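Holia Parts Vocabulary, data card
Last revised Mar 18, 2024

Summary
The Holia Parts Vocabulary is a list of 400 everyday names for electrical control parts, gathered from repair shop staff in Clallthorpe. It supports the study of how people name small hardware in speech and in writing. Each entry gives a name, the catalog term it stands for, and a short usage note.

Contents
terms.csv — one row per name
sources.csv — the 11 shops that took part
notes.txt — spelling rules and known errors

Part family 3: push buttons

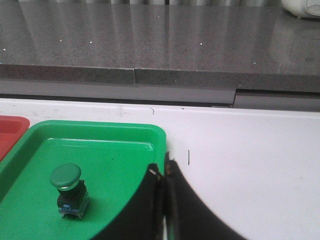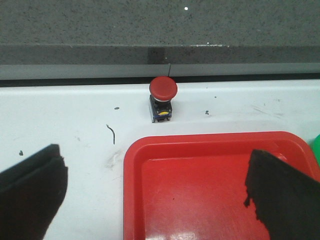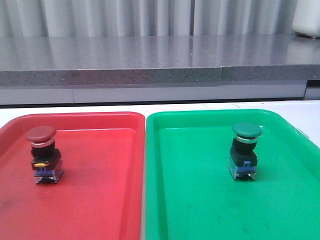
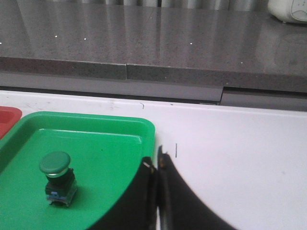
Fig. 2. Mushroom-head push buttons.

Collection
Interviews were held by Seul-gi So and Junpei Fukuda and closed in December. Speakers were asked for the word they would use with a coworker. Names of speakers were removed before release.

Known limits
Older speakers are more strongly represented than younger ones. Entries for relays and timers are thin, and plural forms were not recorded. Regional labels follow the Umuren scheme, which does not separate town from county.

Use
The list may be used for research and teaching. It should not be used to order or identify safety parts.

Contact
Pavithra Ramasamy, Yoo Language Archive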